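회사소개

트로튼(Trotton)은 집안일이랑 작업장 잡일을 기계한테 맡길 수 있는지 알아보는 회사입니다. 빨래, 분류, 정리, 옮기기. 거창한 거 말고 매일 하는 일들.

답부터 적습니다. 아직은 일부만 됩니다. 되는 일은 된다고 쓰고 안되는 일은 안 된다고 씁니다. 영업팀에서 이 페이지 좀 부드럽게 고쳐 달라는데 당분간 그대로 둡니다.

무슨 일을 하나

고객이 작업 하나를 가져옵니다. 예를 들면 세탁실에서 수건이랑 유니폼 나누기. 저희 작업대에 비슷하게 차려 놓고 로봇 팔로 돌려 봅니다. 그 다음 보고서. 성공률, 걸린 시간, 사람이 손댄 횟수, 실패 유형. 도입하지 말라는 결론도 자주 나갑니다.

지금까지 한 시험 기록은 2602건. 작업 종류별로 묶어서 고객사에 공유하고 있습니다. 같은 작업은 최소 100회 반복이 원칙. 한 번 잘 된 영상은 근거로 안 칩니다.

되는 일, 덜 되는 일

모양이 일정하고 딱딱한 물건 옮기기: 됩니다. 컵, 상자, 부품 트레이. 자리만 정해 주면 밤새 돌려도 괜찮은 수준.

바구니에 물건 담기: 대체로 됩니다. 바구니 위치가 바뀌면 성공률이 떨어지고, 물건끼리 엉키면 더 떨어집니다.

천 다루기: 제일 어렵습니다. 집을 때마다 모양이 달라지고, 어디가 끝이고 어디가 접힌 부분인지 기계가 헷갈려 합니다. 두 장이 같이 딸려 올라오는 일도 많고요. 한 장씩 집어서 통에 넣는 것까지는 쓸 만해졌는데 개는 건 아직 사람이 훨씬 빠릅니다. 셔츠는 견적도 안 냅니다.

천 시험은 통 두 개로 합니다. 노란 통, 파란 통. 붉은 계열 천은 접힌 데와 그늘진 데 색이 많이 달라 보여서 시험용으로 꼭 넣습니다. 작업대 위에 화분도 그냥 둡니다. 실제 집이나 매장에 가면 테이블이 깨끗할 리가 없으니까요.
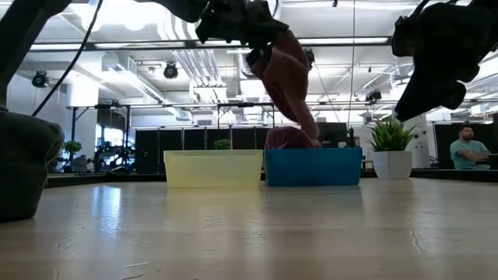

자주 받는 질문

집에서 쓸 수 있나요?
아직 권하지 않습니다. 팔 설치할 자리가 필요하고 옆에서 봐 줄 사람도 있어야 합니다. 빨래 한 통 나누자고 그럴 집은 많지 않을 겁니다.

그럼 작업장은요?
일이 반복되고 양이 많으면 해볼 만합니다. 하루 4000장 처리하는 세탁 공장이면 상담 오세요. 하루 900장 정도면 계산을 좀 해봐야 합니다. 그 아래는 사람 쓰시는 게 맞습니다.

사람 일자리가 없어지나요?
저희가 본 현장에선 사람이 하는 일이 바뀌었습니다. 종일 분류하던 분이 예외 처리랑 검수를 맡는 식. 다른 현장도 그럴 거라고 장담은 못 합니다.

로봇도 파나요?
안 팝니다. 제조사 수수료도 안 받습니다.

사람들

메리엠 에자트(Meriem Ezzat) 대표. 호텔 세탁실 관리자 출신. 시트 개는 속도로는 아직 사내에 상대가 없음.

셰리프 압델 라흐만(Sherif Abdel Rahman) 시험 설계. 반복 횟수 줄이자는 말을 제일 싫어합니다.

니자르 슈불(Nizar Shboul) 로봇 운용과 그리퍼 쪽. 손가락 끝 부품은 직접 깎습니다.

카디자 고네임(Khadija Ghoneim) 데이터, 보고서. 고객이 받는 표는 전부 여기서 나갑니다. 오타 제보도 여기로.

살마 필랄리(Salma Filali) 현장 방문과 상담. 첫 통화는 대부분 살마가 받습니다.

지금 하고 있는 것

자보(Javo) 프로젝트. 색깔별 빨래 분류. 통 위치를 매번 조금씩 바꿔 가면서 시험 중입니다. 6월에 중간 결과 공개 예정. 결과가 안 좋아도 공개합니다.

저소프(Jerthorpe) 건은 작업장 쪽. 조립대 위에 남은 부품을 종류별로 제자리에 돌려놓는 일인데 작은 나사가 문제에요. 큰 부품만 먼저 하기로 고객이랑 합의했습니다.

상담 안내

작업 설명, 하루 처리량, 물건 사진 몇 장 보내 주시면 됩니다. 양식 없음. 휴대폰으로 찍은 영상이 있으면 제일 좋고요. 천 종류가 섞여 있으면 어떤 게 제일 많은지도 적어 주세요. 회신은 보통 영업일 사흘 안에 드립니다. 바쁠 땐 좀 밀림니다.

작업대 견학은 예약제입니다. 시험 도는 동안에는 말을 못 걸 수도 있으니 질문은 미리 적어서 와 주세요.

페이지 수정일: 2026년 1월 14일 수요일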